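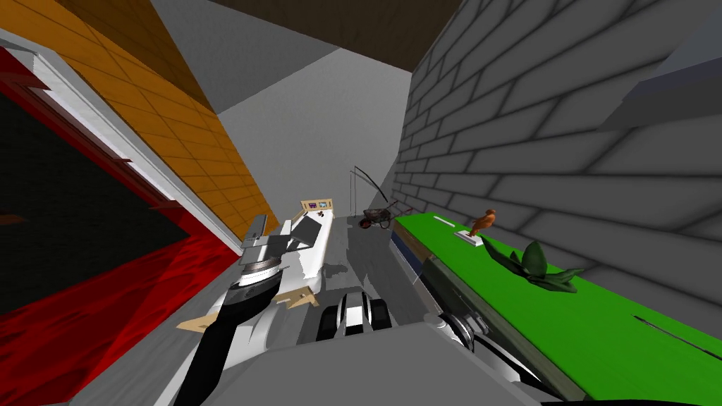 Randomized rooms, second pass

Apr 26, 2019

The generator now draws wall, floor and ceiling materials independently per room, so a red floor can sit a few steps from a gray brick wall. Furniture comes from the Trineder set with no attempt at plausible layout. I rendered 3,815 rooms and trained the Sollata grasp policy on them from scratch, keeping the network and the optimizer settings from the first pass.

Evaluation used 196 held-out rooms. Success went from 58 to 72 percent. Most of the remaining failures are in approach, before the fingers close. Corners are the worst case for the wrist view.

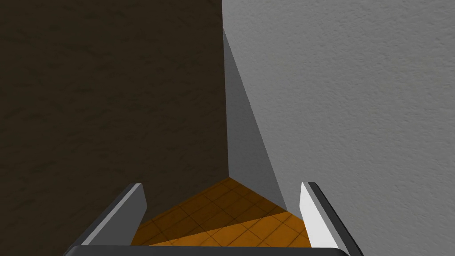 With two bare walls and a bit of tile, the depth estimate has little to work with, and the policy tends to stall. Octavio Orellana suggested feeding it the head view at half rate. I have that running in Tono now, with shadows randomized separately from texture. The config is in the repo under april/corners.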